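Stokness opens Osthorpe workshop to visitors for garment handling demonstration

OSTHORPE, Monday, December 24, 2018 – Stokness has published details of its recent open day at the Osthorpe workshop, where visitors watched a two-armed robot handle ordinary clothing on a table. The company was joined by Wevska, which supplies sorting equipment to commercial laundries, and by the textile reuse firm Sutherland.

The day was attended by 416 people over three sessions. Most came from laundries, clothing banks and repair shops in the area, and 29 firms sent staff.

The demonstration was about T-shirts. A T-shirt is a simple garment for a person to lay out and fold, but it is difficult for a machine. The cloth changes shape each time it is touched, and a sleeve can slip under the body or twist at the seam. Stokness used worn garments supplied by Sutherland, with prints, pockets and creases left as they were.

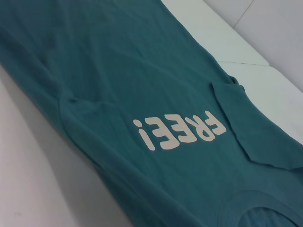
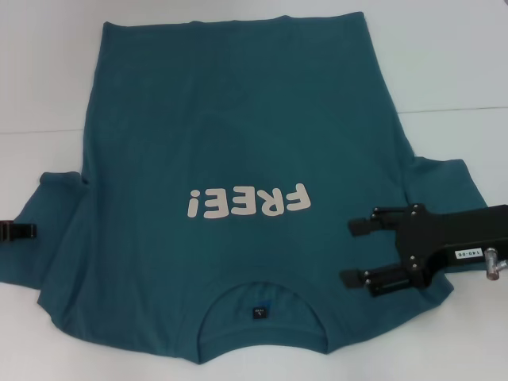
A teal T-shirt with "FREE!" on it, on the white table at Osthorpe.

Visitors were able to stand behind a rail next to the table and put questions to the engineers between runs. Many asked about speed. Stokness told them that the system is still slower than an experienced worker, and that the present work is on handling a wider mix of clothes before any attempt is made to shorten the time per item. Thick knitwear and anything with a long zip are not yet part of the trials.

Wevska showed a short section of conveyor in the next room and explained how folded items could be passed on to packing. The two companies have worked together for three years – first on towels and bed linen, and since May on clothing.

Sutherland will keep sending mixed bags of used garments to the workshop through the winter. Items that are still fit to wear go back into its normal reuse stream after the trials.

A second open day is planned for next May. Places will be free, but must be booked in advance. Firms that wish to bring their own garments should say so when booking, and give the type of fabric and the number of items.

Enquiries should be sent to the Stokness press office at Osthorpe.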